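Small Rooms, Long Conversations
April
By the Gondwood Review home desk

The interior designer behind the Cetdale house would rather talk about the laundry. I had come to ask about the living room, which has been passed around a good deal among people who like that sort of thing, but she poured the tea, pushed a plate of ginger biscuits across the bench and started on the laundry, and an hour later we were still there.

"It's where I can tell whether a house has been thought about," she said. "Anyone can get excited about a living room. You put a good rug down and you're halfway home. Ask somebody where the wet towels go and you get a long silence."

She has run her studio, Kuker, out of the back half of an old seed merchant's in Gondwood for eight years now, and most of her work is on houses that other people would call too small or too awkward to bother with. The one at Cetdale was both. It's a brick cottage of 539 square feet on the original plan, with a lean-to that three different owners had each tried to improve in their own way, and a hallway you had to walk down sideways if you were carrying shopping.

Her clients, a couple who had moved down from a much bigger place, wanted a second bathroom. She talked them out of it, although it took most of a winter.

"They were very good about it," she said, laughing. "I kept coming back with the same drawing and a different cake. What they really wanted was to stop bumping into each other at seven in the morning, and that's a different problem. So we pulled the toilet out into its own little room and left the basin and the shower where they were. Now one of them can be brushing their teeth and the other can be wherever they like."
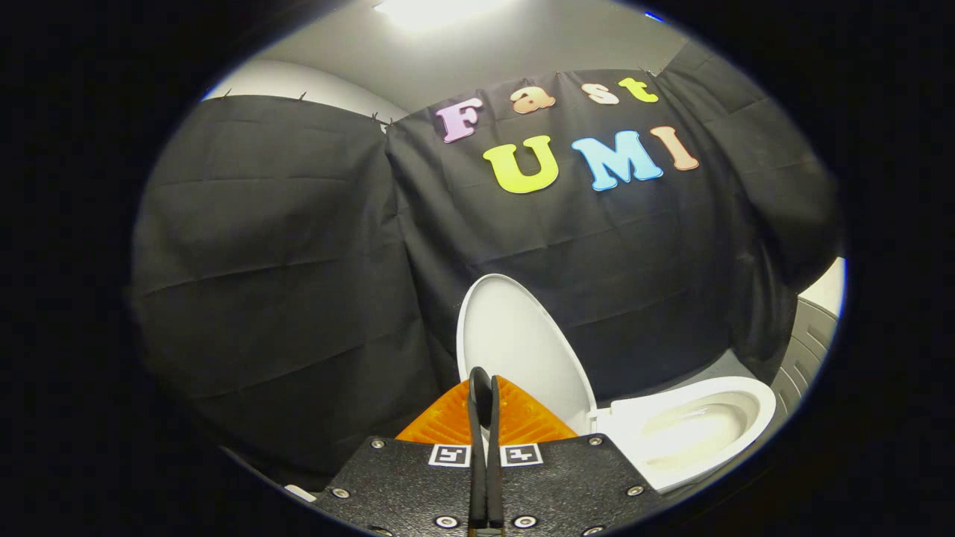 The colour was a longer argument. The couple had arrived with a folder full of whites, and she has nothing against white, but the cottage faces south and gets very little sun from autumn onward. She painted big sheets of card and leaned them about the place for a fortnight, moving them whenever she dropped in, until everybody had stopped looking at them and could say which ones they had minded living with. The winner was a brown she describes as "the inside of a mushroom, but a cheerful one," and it runs through the hall, the laundry and the back of the kitchen without a break.

"In a small house I don't like to change my mind at every doorway," she said. "You feel as if you're being interrupted."

The joinery was made by Çetinkaya, a two-person workshop on the other side of the river that she has used since her very first job, when she was working out of a spare bedroom and couldn't afford to use them at all. They built the long cupboard that goes down one side of the hall, which is shallow enough that you can now walk past it facing forward. It holds coats at the near end, then brooms, then sheets, and at the far end there's a slot for the ironing board that she is prouder of than anything in the living room. She made me get up and slide it out, and then she made me slide it back.

I asked about money, which people in her line of work don't always enjoy, and she was perfectly happy to go through it. The cupboard came to $3,290 fitted, including the handles. She saved on the floor by keeping the old boards and patching them with some 244 short lengths from a salvage yard, sorted by hand on the studio floor over a long weekend. You can tell old from new if you go looking for it, especially by the back door, and she has no plans to apologise for that.

"I had a boss years ago who would have ripped the lot up," she said. "Lovely man, terrible with floors. I think if a patch is done neatly it's allowed to be a patch."

There were things she would do differently. The light over the kitchen bench is a touch too low for the taller of the two owners, who has learned to duck. She wishes she had pushed harder for a window seat, and she still thinks about a power point she put behind a door (we spent quite some time on the power point). But the laundry came out just as she drew it, with a deep tub, a hanging rail over it and a bench wide enough for folding a double sheet, and that seems to have settled her mind about the rest.

We did get to the living room in the end. It has a good rug in it, and two chairs that the owners have had since they were students, re-covered in a rust-coloured wool. She told me the name of the wool twice, spelled it out for me, then went off to find a sample and came back with the plans for her next job instead, a flat above a bakery with no cupboards whatsoever. The kettle went on again.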